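I caught Stela Ene on a video call while she was eating cereal, and she'd already warned me she could talk about the Zollov phone until her own battery died. She leads hardware at Pillside, and it's her second launch there. "The first one got 19 preorders," she told me. "My mother was two of them!"

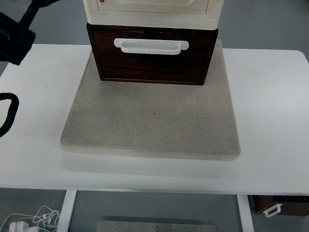 ## So, what's new?

The battery, mostly. You can swap it yourself now (I did it on my couch with a thumbnail), and the phone weighs 182 grams with the back on. Stela fought for that back cover. "Sebastián Durán wanted glue. We had eight meetings on glue," she said, laughing.

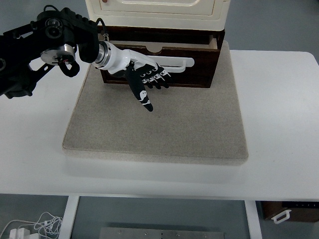 *Issue 23, March 2023*

I asked about the camera next, and she got a bit quieter. Low light is still rough, and she knows it. "We shipped the lens in January and the software wasn't there. Giuliana Espinoza is fixing it, so be nice to her."

Fair enough, I'll be nice! My daytime shots looked great anyway.
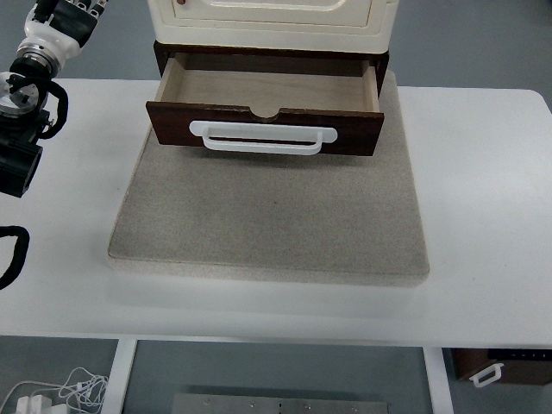
The SIM tray is my one real gripe with the Zollov, and I told her so. It sits flush and there's nothing to grab, so out comes the pin every time. Give me a handle right across the front like the white one on that drawer, or even a little notch in the top edge like it has, and I'd stop complaining. Stela wrote something down. "A notch I could maybe get past Sebastián," she said. "A handle, no." Then she wanted to know which color I'd buy, and I said green.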